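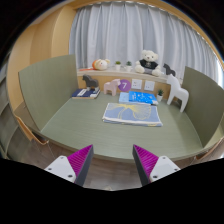

Technical Reviewer, Handheld Gripper Procedures (fixed term)
Breltel, Masia office. Ref. 189

Breltel maintains the working rules used by its teams for handheld gripper recording in furnished rooms. We are seeking a reviewer to revise the current issue and check that site practice follows it.

Duties
Audit sessions against the written procedure, covering workspace layout, finger pad inspection and the handling of soft items such as folded blankets.
Record each departure by clause number.
Draft amendments for approval by Narendra Shakya, Standards Lead.

Requirements
Experience of writing or auditing technical procedures.
Working knowledge of risk assessment for powered and hand-operated tools.
Clear written English.

Terms
Nine months, full time, reporting to Kurniawati Tjoa. Site visits are at 100 per cent of normal pay, travel included.

Applications
Send a CV and one sample of procedural writing, quoting the reference, to the Masia office. Closing date: 7/9/21.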